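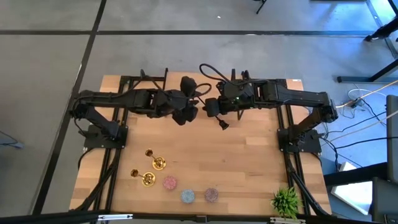

Two gold-colored candle holders from the Ester range, on a butcher-block style tabletop.

VENTURA, 25th March — Homeware company Skidari announced today that its Ester candle holders will go on general sale through the company's store in Ventura and by mail order.

Each holder has a round base and a small raised cup on a curved stem. The holders are sold in pairs and are intended for dining tables, sideboards and shelves.

A first run of 3,000 pairs has been produced. Trade orders opened in January, and 137 independent shops have agreed to carry the range.

"Our customers asked for a candle holder that could stay on the table between meals," said Delwyn Brunton, managing director of Skidari. "Ester was drawn with that in mind."

The range was designed by Eylül Gökçe, whose Nekcombe tableware remains on sale.

Press contact: Skidari Press Office, Ventura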